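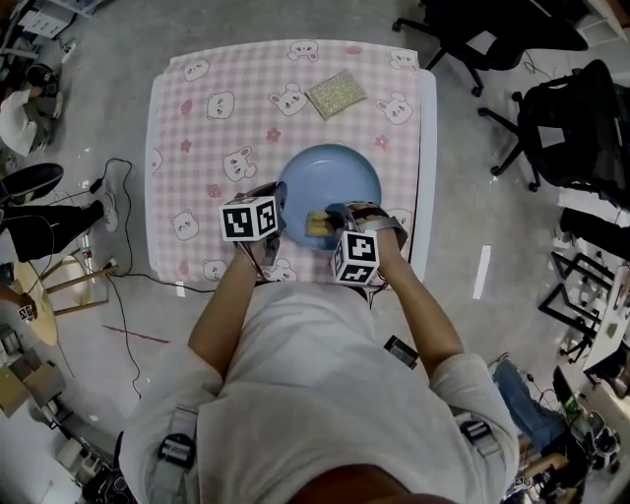
Browsers > Desktop > Resolved tickets

Ticket 288: Reading list empties itself when the Oren sync extension updates

Status: Resolved, workaround published
Opened: 1st September
Product: Curilen browser, desktop build
Add-on: Oren Reading List

Reported problem
Customer runs Curilen on a home desktop and a work laptop, both signed in to the same profile. After the extension updated itself on the laptop, the reading list on both machines went blank. Bookmarks, history and saved passwords were not affected. The toolbar badge still showed 42 unread items, but the panel said "Nothing saved yet".

Steps already tried by customer
Signed out and back in. Restarted both machines. Removed the extension from the laptop and installed it again. No change.

First response
Asked customer not to clear browsing data, as the local cache can still hold the list. Asked for the extension log from Settings, Add-ons, Oren, Export log.
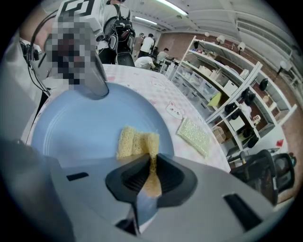
Yellow noodle block against the black finger pad, light-blue plate behind.

Log review
Log shows the update changed the storage folder name from "list" to "list2". The old folder was left in place. The extension then read the new, empty folder and synced that result to the desktop. The badge count comes from the old folder, so it did not change.

Could reproduce on a test profile with sync switched on. Could not reproduce with sync off.

Workaround sent
1. Turn off sync on every machine.
2. Close Curilen completely, including the tray icon.
3. Open the profile folder and copy the contents of "list" into "list2".
4. Start Curilen and wait 15 seconds before opening the panel.
5. Check the items are there, then turn sync back on, one machine at a time.
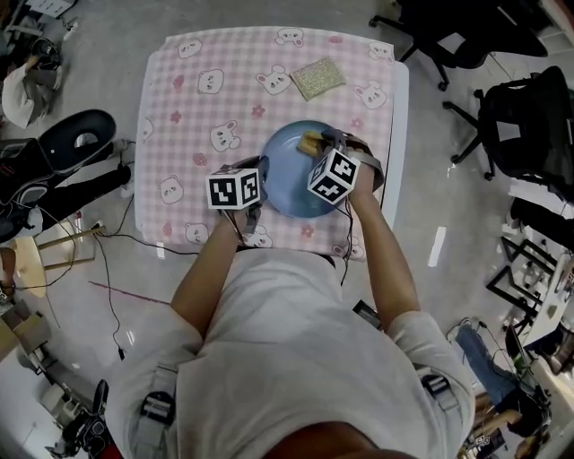

Customer followed the steps on the desktop first and got the full list back. The laptop picked it up once sync was on again. Colour labels were lost on both machines and have to be reapplied by hand, as they are stored separately and the old label file is overwritten during the update.

Passed to the extension developers with the log attached. They expect a fix by December. Customer was advised to switch off automatic updates for this add-on until then.

Closed by support.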